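O parecer

Coube-me, por despacho interno, a redação do parecer sobre o serviço Zasard, proposto pela empresa Laxdal à Direção de Património de Nasalham para a desmontagem assistida de computadores de mesa fora de uso. O despacho fixava o prazo, o número de páginas e a forma do documento: introdução, descrição do serviço, observação presencial, encargos, conclusão. Não previa anexos. Aceitei a incumbência com a naturalidade com que se aceitam, ao fim de muitos anos de função pública, as incumbências que os colegas recusaram antes de nós.

O objeto da avaliação era simples de enunciar. A Direção conservava no armazém de Dindwood 2000 computadores provenientes de serviços extintos, fundidos ou transferidos. Tinham sido guardados em paletes à espera de destino e o destino fora adiado em cada orçamento. Os discos continuavam dentro das máquinas. A lei obrigava-nos a retirá-los e a destruí-los, e obrigava-nos também a separar as memórias, as placas e as fontes de alimentação antes da entrega ao operador de resíduos. A equipa do armazém fizera os seus cálculos e concluíra que o trabalho manual ocuparia duas pessoas até à reforma de uma delas. Esta frase constava de uma informação escrita e nunca foi corrigida.

A Laxdal oferecia uma alternativa em três modalidades. A primeira era a venda do equipamento. A segunda, o aluguer com formação. A terceira, que nos interessava, era a prestação integral: a empresa trazia o braço, a bancada e os técnicos, e cobrava 1370 por mês, com manutenção incluída e sem limite de máquinas tratadas. A brochura, de papel espesso, tratava o equipamento por «colaborador». Substituí a palavra por «equipamento» em todas as passagens que transcrevi.

Fui a Dindwood numa quinta-feira, no autocarro da manhã. O armazém fica para lá da antiga estação de triagem, num terreno onde o vento levanta tudo o que não esteja preso, e a campainha do portão não funciona desde o inverno. Esperei. Abriram-me a porta lateral e conduziram-me por entre as paletes, cada uma com a sua folha de proveniência: Águas, Cadastro, Licenciamento, Arquivo de Obras. Li as folhas por dever e verifiquei que algumas das datas estavam trocadas, facto que registei no caderno e que veio a ocupar uma nota de rodapé.

A técnica responsável pela demonstração recebeu-me junto à bancada e leu-me as condições de segurança antes de me cumprimentar. Apreciei a ordem. Explicou depois que o Zasard trabalhava sobre máquinas abertas e deitadas de lado, e que a qualidade da operação dependia menos da força do que da paciência com que se ensinava ao braço a diferença entre um cabo que se pode puxar e um cabo que se deve contornar. Perguntei-lhe em que cláusula do caderno técnico se definia essa diferença. Respondeu que não se definia em nenhuma — aprendia-se máquina a máquina, e cada modelo trazia os seus vícios.

Anotei: «critério não escrito».

A demonstração começou antes do meio-dia. A orientação recebida na Direção era clara quanto à postura do avaliador, que devia permanecer a distância prudente, abster-se de comentários e não tocar em nada. Cumpri as três determinações durante a primeira hora. A pinça descia sobre a caixa aberta, detinha-se acima dos cabos, corrigia a inclinação e tornava a subir, e havia naquelas aproximações uma cautela que me fez pensar nos contínuos de outro tempo, quando entravam no gabinete do diretor com o correio e não sabiam se ele dormia.
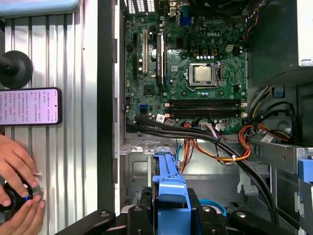
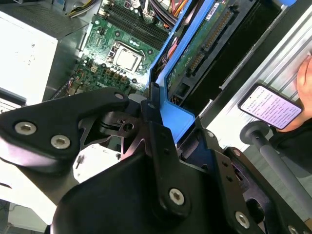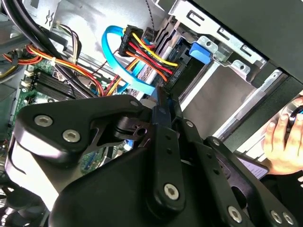
Pedi então que me fosse indicada a proveniência da máquina em trabalho. O pedido era regular: o parecer devia identificar o lote. A técnica consultou a lista e leu em voz alta o número de inventário, terminado em 512, e o serviço de origem, Arquivo de Obras, segundo piso.

O segundo piso do Arquivo de Obras tinha uma única secretária virada para a janela. Ocupei-a durante a primeira parte da minha carreira, até à fusão dos serviços. Sabia o número de inventário de cor, como se sabe a matrícula de um automóvel vendido há muito, e durante anos escrevi-o em requisições de tinteiros que nunca chegaram a tempo. Não tinha qualquer razão para o ter esquecido e, no entanto, estivera uma hora diante da máquina sem a reconhecer. Por dentro, de resto, não a conhecia. Ninguém do segundo piso alguma vez lhe abrira a tampa.

A situação colocava um problema de procedimento. O regulamento de pareceres dispõe que o avaliador deve declarar-se impedido quando tenha interesse direto no bem avaliado, mas o bem avaliado era o serviço, e a máquina constituía apenas a sua matéria. Considerei a questão de pé, com o caderno aberto, e decidi que não havia impedimento. Decidi também, por cautela, não a mencionar à técnica, que entretanto aguardava autorização para prosseguir com a extração do disco.

Importa esclarecer o que o disco continha, tanto quanto a memória o permite. Continha as plantas digitalizadas de um bairro que não chegou a ser construído. Continha ofícios, muitos deles meus, num estilo que hoje teria vergonha de assinar, com períodos que ocupavam a página inteira e terminavam em «Vossa Excelência se dignará». E continha, numa pasta a que eu dera o nome de «Diversos 2», uma narrativa começada nas horas de almoço sobre um topógrafo que media um rio todos os anos e encontrava sempre uma medida diferente. Nunca a imprimi. Na semana da fusão, recolheram as máquinas ao início da manhã, antes da abertura, e quando cheguei encontrei sobre a secretária o retângulo claro que o computador deixara na madeira.

Não fiz diligência alguma para recuperar a pasta. Havia um formulário próprio, disponível na portaria, e o prazo para o entregar era de sete dias. Levei o formulário para casa. Creio que ainda lá está.

A técnica repetiu a pergunta. Queria saber se o avaliador autorizava a extração ou se preferia assistir primeiro a outra máquina, pois alguns clientes gostavam de comparar modelos. Olhei para o braço, suspenso sobre a caixa. Não tinha pressa. A brochura insistia na rapidez do serviço e eu viria a escrever, no ponto relativo à observação presencial, que a rapidez me parecera a menor das suas qualidades.

Perguntei se era possível, tecnicamente, ler um disco antes de o destruir.

A resposta foi imediata e correta. Era possível, mas não era permitido: a modalidade contratada excluía expressamente qualquer leitura, por proteção dos titulares dos dados, e a empresa perderia a certificação se o fizesse. Acrescentou que a pergunta lhe era dirigida com frequência. Em Nasalham, disse, fora-lhe feita já por duas pessoas de serviços diferentes, ambas no fim da visita e ambas como quem pergunta pelo horário do autocarro. Quis saber o que lhes respondera. O mesmo, disse ela, e depois ficara à espera do tempo que fosse preciso, porque o equipamento, parado, não gastava quase nada.

Autorizei às doze horas e quarenta minutos. A hora consta do auto.

Não descreverei a operação com o pormenor que lhe dediquei no parecer, onde ocupa uma página e meia e foi considerada extensa. Direi que, numa primeira tentativa, a pinça recuou diante de um feixe de fios; que a técnica não a apressou; que à segunda o disco saiu. Foi colocado num tabuleiro com os restantes do lote e, uma vez ali, deixei de o distinguir. Experimentei fazê-lo. Eram todos do mesmo tamanho e da mesma cor, e a técnica pediu-me delicadamente que não me debruçasse sobre o tabuleiro.

Almocei na cantina do terreno, que servia peixe. À tarde assisti ao tratamento de outras máquinas, provenientes do Licenciamento, e fiz as perguntas previstas no guião: consumo, ruído, substituição de peças, cobertura em caso de avaria, formação do pessoal próprio. As respostas foram satisfatórias em todos os pontos, exceto no ruído, que o documento comercial qualificava de impercetível e que se percebia. A Laxdal comprometeu-se a rever a redação.

Entreguei o parecer no prazo. Foi favorável, com duas reservas. A primeira respeitava ao critério não escrito quanto aos cabos, que propus fosse objeto de um anexo técnico a elaborar pela empresa. A segunda propunha que, antes do início de cada lote, a Direção notificasse os antigos utilizadores das máquinas, com indicação do número de inventário e do dia previsto para a extração, a fim de que pudessem, querendo, estar presentes. Fundamentei-a com o princípio da transparência e com a economia de pedidos posteriores. O superior hierárquico aprovou a primeira e devolveu-me a segunda com um ponto de interrogação a lápis, à margem.

Respondi por escrito que a presença não implicava encargos. O parecer regressou três semanas depois, com o ponto de interrogação apagado e a reserva mantida, com a redação alterada de «estar presentes» para «assistir, em silêncio». Não sei quem introduziu a alteração. A letra não era a do superior.

O contrato foi assinado em março. Desde então há quase sempre alguém na faixa pintada no chão de Dindwood, a distância prudente da bancada, de casaco vestido, e a cantina passou a servir mais refeições. A técnica lê a cada um as condições de segurança e só depois cumprimenta. Eu voltei uma vez, sem notificação e fora do horário de serviço, para confirmar as datas das folhas de proveniência. Continuavam trocadas. De regresso, no autocarro, retomei no caderno a história do topógrafo pelo ponto de que me lembrava, a terceira medição, e escrevi até à paragem da Direção, onde tive de descer.

Textos recentes

O formulário da portaria
Regulamento das janelas
Inventário de um segundo piso
A cantina de Dindwood
Nota sobre a medição dos rios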